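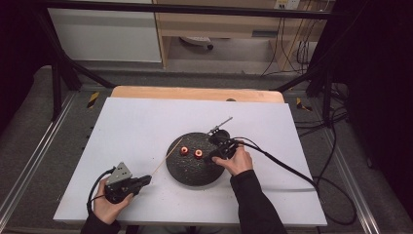

What size of work is a small round bench platform suited to?

Small parts that need to be kept together on a grippy or textured surface while both hands are occupied. Larger assemblies are better placed directly on the bench.

Review: Dradside Round Bench Platform
Equipment Reviews, Clotow Community Workshop

The Clotow Community Workshop purchased the Dradside platform in July for use in its fine assembly area. It has been assessed against the workshop's usual criteria for shared equipment: stability, surface quality, ease of cleaning and value. Members have used it mainly for sorting and positioning spools, bushings and grommets.

Surface
The rough, speckled top is the principal reason to consider this product. Small cylindrical parts placed on end stayed where they were put during ordinary handling, and brightly coloured parts are easy to find against the black. Pale or clear parts are also readily seen. Dark rubber parts are not, and members working with these preferred the Appiah tray, which has a light grey finish.

Stability
The platform was used on a flat white board over a timber tabletop. It did not shift under light pressure from a wooden stick or probe. Firm sideways pressure will move it, and the manufacturer supplies no means of fixing it down.

Cleaning
The texture holds dust and fine crumbs. A soft brush removes most of this material, though some travels onto the surrounding board and must be wiped up separately. The area is now cleaned each Friday. Solvents were not tested.

Durability
After 300 sessions the centre shows slight flattening. The edge remains sound.

Value
At $20 the platform is reasonably priced for a shared bench. The Plisusent equivalent is firmer and easier to clean, but costs considerably more and has a smoother top.

Recommendation
Suitable for light assembly and sorting. Not recommended for cutting, gluing or heated work. The workshop will retain its existing unit and has ordered a second for the teaching room.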